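**Ticket:** gripper track drops out when the cup is tipped
**Project:** Medrano (tabletop handling, two-hand set)
**Opened by:** Nabila Tjoa
**Assigned:** Endang Lumenta
**Watching:** Kurniawati Goh, Dimas Harahap
**Status:** Closed, one follow-up open

### Report (Nabila)

First off, the new table setup is a joy to record on. People pick up the hand-held grippers and within a couple of tries they're moving things like they've done it for years. So this is a good session with one annoying problem in it.

The problem: on the tip-and-cover tasks, the right gripper's pose goes missing for a moment and then comes back in a slightly different place. In the replay the gripper seems to jump sideways by about the width of a finger. It only happens on the right hand, and nearly always when the wrist is rolled over so the cup is lying on its side. The left hand is clean from start to finish.

Out of 443 episodes uploaded to Veron on Jun 11, 2023, the checker flagged 38 for "pose gap, right". I watched a dozen of them and they all look like the same thing to me. Pick-and-place with the small toys is fine.

What I tried before opening this:

- Restarted the recorder. No change.
- Swapped the left and right grippers. The gap stayed with the right hand.
- Wiped the marker cubes with a dry cloth. No change.
- Asked for slower wrist rolls. The gap got *longer*, which I thought was pretty interesting.

### Reply (Endang)

Great write-up, and the swap test saves me an afternoon. If the fault stays with the hand when the hardware moves, I'm not going to open up a gripper.

The slower-roll result is the best clue here. If the tracker were struggling with fast motion, slowing down should help. Getting worse means there's a bad pose that people pass through, and going slowly keeps them in it longer. My guess is that at that angle the tracker is down to one face of the cube, seen almost edge-on, and it flips between two possible answers.

Could you send me a still from the head view on one of these tasks? Any point with the cup tilted will do. Please also check that the cube layout file in the recorder is the one for the current cubes. We changed the print size in the spring and I don't trust that every station got the update.

### Reply (Nabila)

Layout file is the old one! Good call. I've left it alone for now so we can change one thing at a time. The still is from the cup-and-round-object task, right gripper holding the cup.

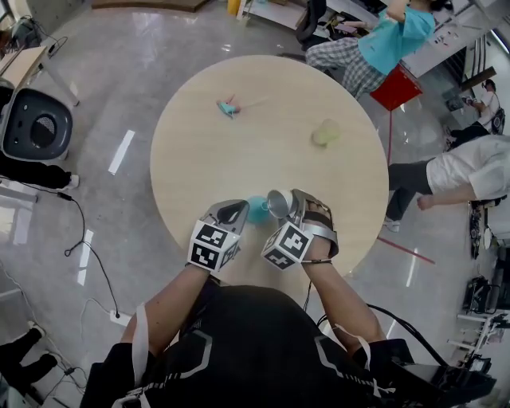

*Head view, round table, cup on its side in the right gripper.*

The operator was leaning in over the near edge, same as everybody does on this task. I don't want to ask people to stand up straight if we can avoid it. The leaning is how a person does this job, and it would be a shame to train on something stiffer.

### Reply (Endang)

Perfect, thanks. And agreed, please leave the posture alone. Natural motion is the whole reason we're using hand-held grippers.

Plan, in this order:

1. Load the current layout file. Record a short batch, same task, same operator.
2. If gaps remain, turn on the two-face rule in the tracker, so a single face can carry the pose forward but can't restart it.
3. If gaps *still* remain, look at exposure. The floor by that table is shiny and throws back a lot of light, and a washed-out marker edge would give us the same symptom.

Don't do 2 and 3 together, however tempting it gets.

### Reply (Dimas)

Jumping in from the training side. Please keep the flagged episodes. A gap we know about is easy to mask. What hurts us is a sideways jump that slips under the checker, because the model will happily learn that tipping a cup includes a little hop to the right. We saw exactly that on the Skurnham set and it took ages to find.

Also, can I say how good the two-hand stuff is looking? The left gripper waiting open near the object while the right one brings the cup over is the sort of timing we could never get from teleop.

### Update 1 (Nabila)

Step 1 done. New layout file loaded, recorder restarted, short batch recorded with the same operator.

Big improvement! The sideways jump is gone in every replay I watched. When the pose comes back after a gap, it comes back where it should. The gaps themselves are still there on the deepest tilts, only shorter. So the wrong file was causing the jump, and the gap is its own thing.

### Update 2 (Nabila)

Step 2 done. Two-face rule on, everything else unchanged. I went for a longer run this time and got 264 episodes, mixed tasks, with plenty of cup tipping. The checker flagged none of them. I then went through the cup ones by eye, since Dimas has made me nervous about small hops, and the traces are lovely and smooth – you can follow the whole roll of the wrist.

Step 3 not needed. I didn't touch exposure.

### Reply (Endang)

Wonderful. That's a clean result and a nicely kept log.

For anyone who lands here with the same symptom:

- **Pose jumps after a gap:** check the cube layout file first. The size in the file has to match the printed cube.
- **Pose gaps on deep wrist rolls, no jump:** turn on the two-face rule.
- **Gap follows the hardware when you swap hands:** different problem, open a new ticket.

The setting lives in the tracker profile, under `restart_min_faces`. It was 1, it should be 2. I've changed the default in the Bendeo station image, but stations that are already running need it done by hand.

### Reply (Kurniawati)

I've re-run the original uploads in Veron with the right layout file and the new rule. Most of the flagged episodes came back clean. A few have a gap left at the bottom of the tilt and I've tagged those `mask_right` so Dimas can use everything around it. Nothing had to be thrown away, hooray.

I also re-ran the unflagged ones from that upload. The old file affected them too, only by less, and the new traces are visibly tighter around the grasp. Please use the reprocessed copies from now on.

### Reply (Dimas)

Pulled them, masks load fine. This gets us a good deal closer to the 2000 episodes we want before the August training run. Thank you all!

### Follow-up

Mutua Rweyemamu to check the layout file and `restart_min_faces` on the remaining stations and note the result on each station sheet. Closing this ticket; the follow-up stays open under Mutua's name.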